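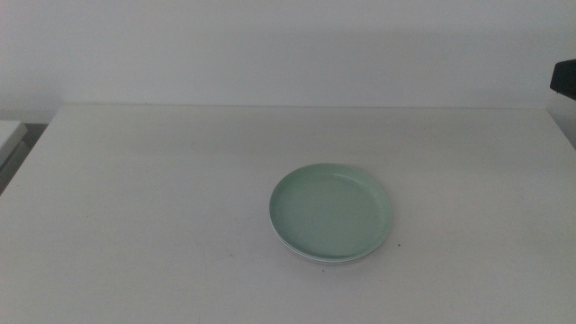 Rikex two-finger gripper kit, reviewed after a build in a shared workshop
Posted 26 May 2023
Filed under: Grippers and end effectors

The Rikex is a parallel-jaw gripper sold as a kit for small hobby arms. I bought mine at full price and fitted it to the Stostora six-axis arm we keep at Sestbridge. The target job was clearing plates from a table into a rack. Flat dishes are awkward for a parallel gripper because the rim sits low and the underside curves away from the fingers, so they show up weak points sooner than blocks or cans do.

Contents and assembly

The kit has 96 parts if you include fasteners. The manual is printed, in color, and correct except for step 18, where the idler gear is drawn upside down. Follow the exploded view on the back cover instead. Assembly took me one evening. The rail screws need a 2 mm hex driver with a long shaft, which is not supplied.

Do not tighten the rail screws fully until the carriage is in. I did, and had to back them all out to get the second jaw to slide. Carmela Pace built the other kit in our workshop and reports the same thing.

Mechanical

Stated opening is 50 mm. Mine measures 49.6 with the stock fingers and slightly more with the rubber pads removed. Backlash at the fingertips was 0.4 mm when new and had not changed when I measured again after 238 cycles. The rack and pinion are molded, not cut, and there is a faint tight spot near full close. It does not affect holding.

The fingers are too thick for flat dishes. At the tip they are 6 mm, and the lower one has to get under the rim with the dish resting on the table. I milled a pair from aluminum down to 2.5 mm with a 12 degree chamfer. The mounting pattern is two M3 holes on 14 mm centers and is dimensioned in the manual, so this was simple. Rikex should include a thin pair.

Electronics

One serial bus servo, daisy chained from the wrist. Position, load and temperature can be read back. The load value is noisy below a quarter of full scale and I average eight samples before acting on it. With a light plate the threshold needs to be low enough that the noise matters. Set too low, the jaws stop early and the plate pivots on lift.

The connector has no strain relief. Gaétan Gagnon printed a small clip that screws to the wrist flange, and I would call it required if the wrist turns more than half a revolution.

Software

The Python library is short and readable. Homing works. The move call blocks by default and the timeout argument is in milliseconds, while every other time value in the library is in seconds. Firmware updates need a Windows machine.

Compared with the Watkins

The shop's older Watkins gripper closes faster and has a metal rack, but gives no load feedback and weighs nearly twice as much. On an arm this size the weight costs reach. For rigid parts of known width I would still use the Watkins.

Verdict

Good value if you can make your own fingers. With the stock ones I would not buy it for tableware.

Four out of five. Would be three without the published hole pattern.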